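Burro perchero Povodia - Manual de montaje y uso
Sección 4. Puesta en servicio: colgar la ropa

Si ha llegado hasta aquí, el burro está de pie y no le ha sobrado ningún tornillo. Si le ha sobrado uno, vuelva a la sección 3. Si le han sobrado dos, vuelva también, pero con café.

Esta sección trata de lo que se supone que es fácil: poner ropa en perchas y perchas en la barra. Nuestro servicio de atención recibió el año pasado 1.165 consultas, y 340 eran sobre este asunto, así que no se sienta solo.

4.1 Antes de empezar

Necesitará el burro ya nivelado, las perchas y un asiento bajo o una mesita donde ir dejando lo que salga de los bolsillos. Las perchas azules de plástico sirven. Las de alambre que dan en la tintorería también, aunque no se hace responsable Povodia de la forma que adopten los hombros.

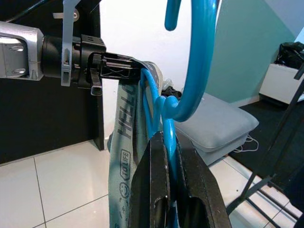 Tiempo de lectura: 4 minutos

El gancho es la pieza que más se subestima. Antes de colgar nada, compruebe que no haya quedado enganchada en él una cinta, una correa o el cordón de una capucha. Una tira de tela que diga HELLO resulta muy simpática hasta que se lleva consigo tres perchas al tirar de la primera.

1. Coloque el burro sobre suelo liso. En suelo de baldosa, procure que ninguna pata caiga justo sobre una junta.

2. Empuje la barra con la mano abierta. Si se mueve, apriete los tornillos A y D. Si sigue moviéndose, es que apretó B y C; le ocurre a mucha gente y el dibujo de la página anterior no ayuda.

3. Deje libre un palmo de barra en cada extremo. Es una recomendación que todo el mundo incumple en julio, cuando baja la ropa de invierno del altillo.

PRECAUCIÓN: no use la barra para hacer dominadas. La garantía lo menciona expresamente, y no por capricho del departamento jurídico.

4.2 Chaquetas y prendas con mangas

4. Abra la cremallera entera. Meter una percha por el cuello de una chaqueta cerrada es posible, del mismo modo que es posible doblar una sábana bajera.

5. Sujete la percha por arriba con una mano y la prenda por abajo con la otra. Introduzca primero un hombro y luego el otro.

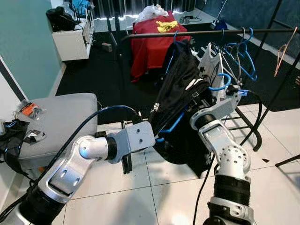

6. Tire suavemente del bajo hasta que la tela caiga por su propio peso. Las prendas negras merecen un segundo vistazo: con poca luz, una manga del revés se parece mucho a una manga del derecho, y uno se entera en la calle.

7. Cuelgue la percha con el gancho mirando hacia la pared. Todas igual. Quien las alterna descubrirá el motivo el día que quiera sacarlas de golpe.

Nota: si la chaqueta resbala, suba la cremallera un palmo una vez puesta en la percha. La funda antideslizante Britmont (ref. 1486, se vende por separado) hace lo mismo y cuesta dinero.

4.3 Lo que no va en la barra

8. Vacíe los bolsillos. Los objetos pequeños van al asiento auxiliar, agrupados en una esquina, y de ahí a su sitio el mismo día. Este último paso es voluntario en la práctica.

9. Los bolsos de correa larga no se cuelgan del extremo de la barra, donde hacen palanca. Apóyelos sobre el asiento y recoja la correa si no quiere pisarla.

10. Los trapos y la ropa arrugada se sacuden y se extienden antes de decidir nada. Hecha una bola, cualquier tela parece un trapo, y así se han perdido camisetas excelentes.

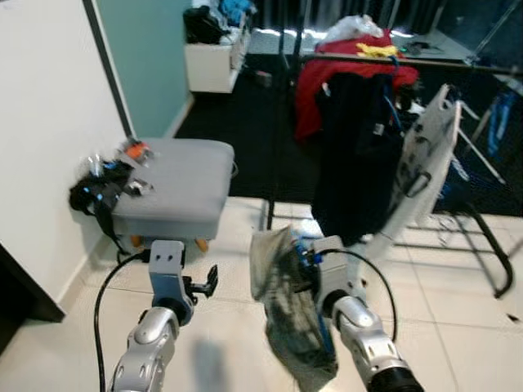 4.4 Camisetas y perchas vacías

11. Las camisetas estampadas se cuelgan con el dibujo hacia fuera. No mejora la ventilación, pero da alegría abrir los ojos por la mañana y ver un Pikachu.

12. Meta la percha por el bajo y súbala hasta el cuello. Por arriba se va antes y el cuello queda como el de un jersey heredado.

13. Junte las perchas vacías en un extremo de la barra. Se enredarán de todos modos, pero se enredarán lejos de la ropa.

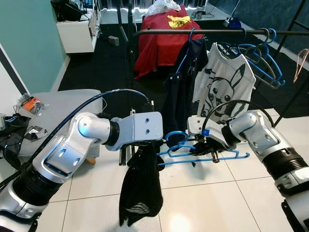

14. Para soltar dos perchas trabadas, levante la de delante y gírela un cuarto de vuelta. Tirar con fuerza también funciona - una vez por percha.

PRECAUCIÓN: si una prenda larga roza las patas del burro, súbala o dóblela sobre la percha. Lo que arrastra acaba limpiando el suelo, y ninguna etiqueta de lavado contempla ese uso.

15. Repase los tornillos A y D al cabo de una semana. Encontrará recambios en la bolsa 166; si la tiró con el embalaje, pase a la sección 5, «Pedido de piezas».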